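# The old bin stays, and so does the block sale

I got to the Herkavstead workshop a little after nine, coffee in one hand, fully expecting to be home by lunch. I left at four with sawdust in my socks and a bag of wooden blocks I hadn't planned on buying, so I guess that tells you how the open day went!

For anyone new to town, the workshop is the long building behind the old Oddsson bakery, and every May the doors open so people can poke around the benches, ask questions and take home offcuts cut down into toy blocks. This year there were 158 visitors by the door tally (last year it rained sideways and the number was a lot sadder). Brynhildur Thoroddsen kept the tally on the back of a seed catalog and would not let me hold the pencil.

The big news, if you follow this sort of thing as closely as my neighbors do, is that the gray metal bin is staying. There had been talk all winter of swapping it out for a new one from Semby, and a few people had strong feelings. I'm one of them. I learned to sort blocks out of that bin when my knees still worked, and I like the racket it makes when you tip a sack into it.

Þröstur Gunnlaugsson, who runs the benches, had gotten a price on the replacement — 800, before delivery — and he read it out loud during the coffee break to a fair amount of groaning. Then Manolis Galanis asked what was wrong with the old one. Þröstur thought about it for a while and said it was ugly. That was pretty much the end of the discussion. The money goes to new clamps and a second dust hose instead, and the Semby order has been dropped.

I asked Guðlaug Hafstein whether a worn floor makes any difference to the blocks. She has been sanding them for years and she told me no, a block is a good deal tougher than people think, and if one gets a gray smudge on it you rub it with a scrap of felt and move on. She did say she'd like the walls cleaned up a bit. Somebody started scraping at them once, years back, and went home for dinner, and I don't think anyone has picked up a scraper since.

The sale itself went fast. Almost 1,000 blocks were out on the tables at opening, bagged up in cotton sacks, and by two o'clock there were 23 bags left, mostly the narrow ones that fall over if you breathe near them. My grandson loves those, so I took two. Alcides Marulanda bought the entire last row for the preschool on Istach Road and carried them out to his car in four trips, refusing help every time.

Kids got to draw on the seconds with wax crayon at the end bench, and there are now a lot of blocks in town with cats on them. One girl made a whole street of houses and then wouldn't sell it to her own father.
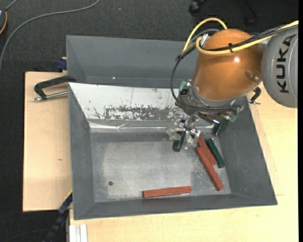

*The gray bin on its pale wooden work surfaces, with plenty of scuffs on the floor and the far wall scratched and peeling.*

A few bits of housekeeping before I go. The lost and found has one green mitten, a thermos with no lid, and a very nice tape measure that I will happily keep if you don't come get it. Bags that were paid for but not picked up are on the shelf inside the side door, with names on them. Brynhildur's handwriting is what it is, so give yourself a minute.

The clamps should be here before the summer break. Evening hours stay the same, six to nine, and the side door sticks so push with your shoulder. If you have clean hardwood offcuts at home, longer than your hand and with no nails in them — please, no nails, Guðlaug has asked me to say this twice — you can leave them in the crate by the entrance any time the lights are on.

Next year's open day will be in May again, and Þröstur wants to start cutting blocks earlier so the wide ones don't run out before noon. I've already told him to put me down for the coffee table.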